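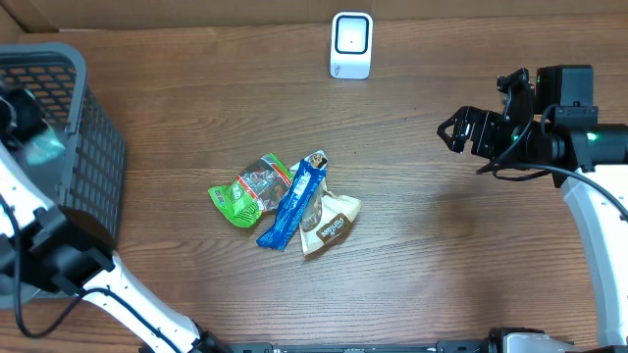
Fig. 4. Snack wrappers on a table top, small white device behind.

Section 6: Labels and the Pantry List

The Clovness pantry list claims to tell you what you have in the cupboard and when it will go off. It will do the first if you keep it up to date. Treat the second with some doubt.

1. Open the list and choose New Shelf. Give it a plain name. The sample names supplied by Studport ("Joyful Nibbles") are no help when you want the crackers.

2. Type in each item with the date printed on its packet. Leave the Guess Date box unticked. It gave a bag of rice 2 days.

Note: multipacks often carry the date on the outer bag only. Copy it down before you throw the bag away.

3. Set the reminder to 5 days. The factory setting is 2 — fine for milk, too late for most other things.

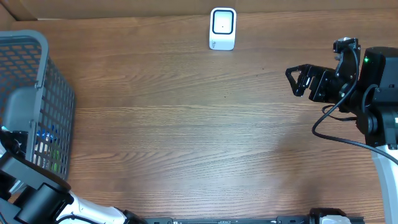 4. Press Save, then close the list and open it again. If your items have gone, press Save a second time. The Idberg edition is said to have cured this. We would still check.

Caution: Merge Shelves cannot be undone. Print the list first.

5. Share the list with the household if you must. Anyone who can see it can also delete from it, whatever the Moreira add-on page says about "safe sharing".
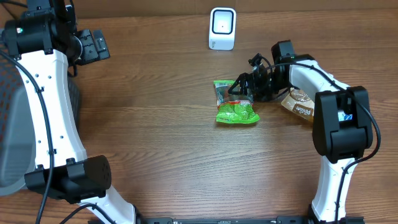 Can I trust the list over the date on the packet?
Go by the packet. The list only knows what was typed into it, and a slip of one key can add a year to a yoghurt.

Text last revised 13 September 2018.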